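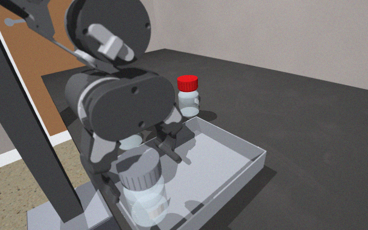
To: mulligan-users
Subject: Re: Duplicate records after the import, and what the match key should be
Date: 15th January

On the mulligan-users list, the maintainer of the Nelta branch catalog wrote:

> We moved our catalog from Zalura to Mulligan over the break. The
> export from Zalura had one row per copy, and the import made one
> title record per row. We now have 421 title records that share
> an ISBN with at least one other record. Some of them already
> have loans attached, so I can't delete and start over.
>
> Two questions. First, is there a way to make the importer match
> on ISBN and attach the copies to one title? I set match_on to
> isbn in the profile and it made no difference. Second, what is
> the safe order for merging the ones we have? The manual says
> "merge, then reindex" and leaves it there.
>
> Also, the accented characters in the subtitle field are broken
> but the ones in the title field are fine. I don't know if that
> is related.

Taking these out of order.

The subtitle problem is not related. Zalura writes the title field from its display table and the subtitle from the old notes table, and the two are stored in different encodings. The export file is therefore mixed, and no single encoding setting in the importer will read it correctly. We had the same thing. The fix on our side was to export the two columns separately, convert the subtitle file to UTF-8, and join them again on the Zalura row number. Do not join on title. If you sort either file in a spreadsheet before joining, keep the row number as text, or you will lose the leading zeros and the join will drop rows without a warning.

On match_on: the setting is read only when the profile mode is "update". In mode "create", which is the default, the importer ignores it and does not log that it has done so. Change these two lines in the profile:

mode = update
match_on = isbn_norm

Note isbn_norm and not isbn. The plain isbn field is compared as a string, hyphens included, so 10-digit and 13-digit forms of the same number never match, and neither do hyphenated and unhyphenated ones. isbn_norm strips the hyphens and converts everything to 13 digits first. It is filled in by the indexer, so it will be empty on any record that has not been indexed since import. If you run an update import against empty isbn_norm values, you will get a second full set of duplicates.

Before you use ISBN as the only key, look at what is in the field. In our data there were three kinds of bad match:

1. Multi-volume sets where each volume had been given the ISBN of the set. These merge into one title and the volume numbers are lost, as the copy record has no volume field unless you add one.

2. Older paperbacks where the publisher reused a number for a later book. We had 17 of these. They look like ordinary duplicates until you compare the titles.

3. Placeholder values. Somebody at our site had typed a row of zeros for anything with no ISBN. The normalizer treats that as a valid number.

For the third kind, blank the field before doing anything else. For the first two, I would match on isbn_norm plus the first 29 characters of the title, lowercased, with punctuation removed. The length is a compromise. A shorter one merges different volumes, and a longer one starts to fail on subtitles that were typed into the title field by one cataloger and not by another. The profile accepts this:

match_on = isbn_norm, title_key
title_key_length = 29

Now the merge order. "Merge, then reindex" is correct but it leaves out the steps that matter when there are loans.

a. Take a database dump. The merge has no undo.

b. Stop the overnight job. It rebuilds the holds queue, and if it runs halfway through a merge it will point holds at title records that no longer exist.

c. Run a full reindex so that isbn_norm is populated.

d. Run the merge tool with the report option and save the output. It prints the record that will be kept and the ones that will be folded into it.

e. Check which record is kept. The default is the lowest record number. This is usually wrong after an import, because the lowest number is simply the first row in the file. Use keep = most_loans if your version has it.

f. Run the merge in batches. We used 1,000 copies per batch. Larger batches ran, but the table lock held long enough for the circulation desk to time out.

g. Reindex again, then start the overnight job.

Loans are attached to the copy and not to the title, so they survive the merge. Holds are attached to the title and are moved by the tool, but the queue position is recalculated from the date the hold was placed. If your staff have been reordering holds by hand, that order is gone. Export the holds table first if anyone is likely to ask about it.

One more item, for those on the list who still print spine labels through Somico. The label template reads the title record number, not the barcode, to decide whether a label has been printed. After a merge the kept record is flagged as modified and Somico queues a new label for every copy under it. We printed over a full roll before someone stopped it. Clear the label queue between steps f and g – the button is on the maintenance page, not the printing page.

There was a patch posted here in May that makes the importer refuse to run when match_on is set and the mode is "create". It was never merged, as far as I can see. It still applies with a small change to the profile parser. I will repost it in a separate thread so it can be tracked.

If the report from step d shows any group with more than a handful of records in it, please post that part. It is nearly always a placeholder value and is easier to fix before the merge than after.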